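Protecting a light wood table under a white board: marks, sliding, cleaning

Posted Wed 4 September by Aasen
Reading time: 3 min

I have a light wooden table with a rounded back edge and I keep a white board flat on top of it as a work surface. The board is a plain rectangle with a smooth face. Small items get set down on it and picked up again for most of the day, mainly a ribbed cream cup and whatever is going in or out of it.

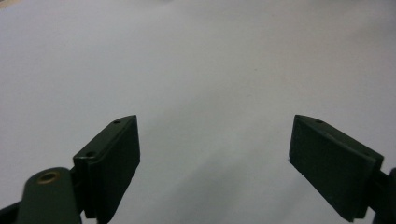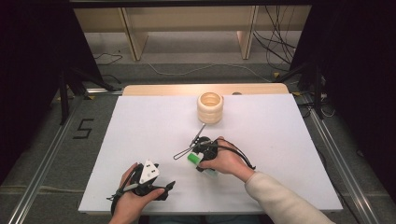

Three problems. First, the board creeps toward me over the course of a day. Second, gray scuffs build up on the face and ordinary dish soap only lifts part of them. Third, I lifted the board in February and found the wood underneath slightly paler along one side. The table finish is unknown. I bought it used and there is no label on the underside. The board is 1219 mm on the long side, if that matters for choosing a liner. I don't want clamps, as they would get in the way at the front edge.

What should go between the board and the table, and what do I use on the scuffs?

Ikent
Creep first. A smooth board on a finished table has very little friction, and dust makes it worse. Wipe both faces with a barely damp cloth, let them dry completely, then put down an open-weave shelf liner. Cut it 3 mm short of the board on every side so it doesn't catch crumbs. Small silicone dots also work, but on a board that long you need some near the middle or it will flex when you lean on it.

Avoid cheap solid rubber or vinyl mats if you don't know the finish. Plasticizer can migrate into lacquer and leave a tacky patch, and that can't be wiped off. If the liner packaging says nothing about finished wood, test a small piece under one corner for 2 weeks and check it before covering the rest.

For the scuffs, try a white eraser before anything wet. If that fails, use isopropyl alcohol on a cotton pad, starting in a corner. Painted boards can soften under alcohol, melamine will not. Stop if any white comes off on the pad. Melamine foam sponges do remove gray marks, but they are abrasive and will dull a glossy face. A dulled face then picks up marks faster.

The pale strip could be trapped moisture or it could be light. Moisture marks usually have a soft, cloudy outline. A straight line matching the board edge points to light exposure. If it is cloudy, leave the board off for a few days before doing anything else to it.

Zevadell
Just tape it. Double sided carpet tape, one strip at each end. Mine hasn't moved in years.

Lotham
I would not put carpet tape on an unknown finish. Removing it from lacquer took a patch off my own table, and the sanding went through to 200 grit before the edge of the patch disappeared.

Agree with the liner. One addition: lift the board every month and wipe underneath. Grit that works its way in at the back edge will scratch the wood each time the board shifts. On a rounded edge you also want the board set back to where the top is flat, otherwise the rear of it is unsupported and rocks when you press there.

Also check the bottom of the cup. If it is unglazed ceramic, it may be what is leaving the gray lines. Stick a thin felt pad under it and see whether new ones appear.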